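Küchentipps, die auch ein Roboterarm versteht

Wer seine Küche ordnen will, fragt die Schwiegermutter. Oder liest, wie ich, den Bericht der Arbeitsgruppe Calado, in dem ein Greifarm 443 Mal Geschirr und Spielzeugobst anfassen durfte. Verglichen wurden zwei Tischordnungen: eng gestellt und mit Abstand. Beatriz Morais, die die Auswertung gemacht hat, nennt das Verfahren Flirnel. Ich nenne es Aufräumen.
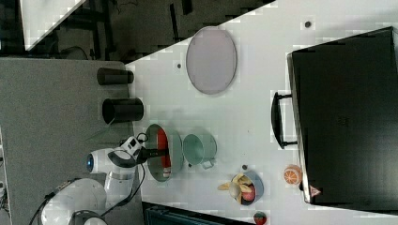 Tipp 1: Platz zwischen den Dingen lassen. Bei enger Ordnung misslangen 22 Prozent der Griffe, mit einer Handbreit Abstand waren es 2 Prozent. Meine Quote beim Gewürzregal liegt irgendwo dazwischen.

Tipp 2: Griffe zur Hand drehen. Der Arm plant seinen Weg vorher, wir nicht – und fegen mit dem Ärmel das Salz vom Tisch.

Tipp 3: Flaches nicht stapeln, wenn man es gleich wieder braucht. Pfannenwender auf Deckel sieht praktisch aus und klappert beim ersten Zugriff. Im Bericht heißt so etwas »Verdeckung« und bekommt ein eigenes Kapitel.

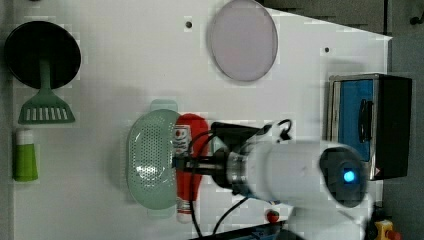 Der Greifer über der roten Flasche, links daneben das mintgrüne Sieb.

Tipp 4: Liegende Flaschen zuerst wegräumen. Blair Swanson aus Merham hat die Methode in der eigenen Küche nachgestellt, ohne Roboter, dafür mit Ketchup. Über den Mittwoch danach möchte Blair nicht sprechen.

Wer alles umsetzen will, fängt am besten mit einer einzigen Schublade an. Meine ist seit Januar halb fertig.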